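Cotton throw shedding lint after every wash

plosilberg_jo
I paid 68 dollars for a Prendura throw and it leaves fuzz on everything. Washed it cold, twice. Does this ever stop?

drybasket
It slows down. Wash it alone, skip the softener, then run it on low heat and empty the lint screen halfway through — mine filled up both times. Shake it outside first.

holanda307
Mine never stopped. I keep it in the bedroom now.
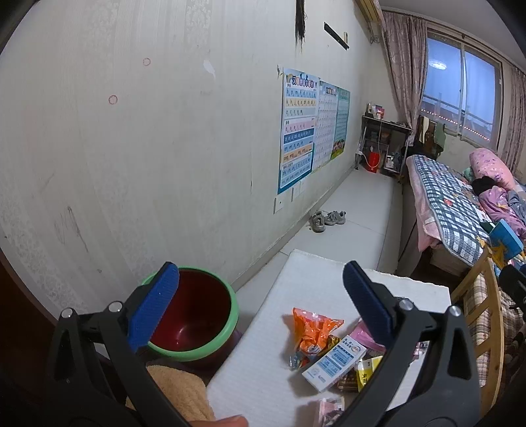

Bedroom, with the round bin and the fuzzy tan-brown fabric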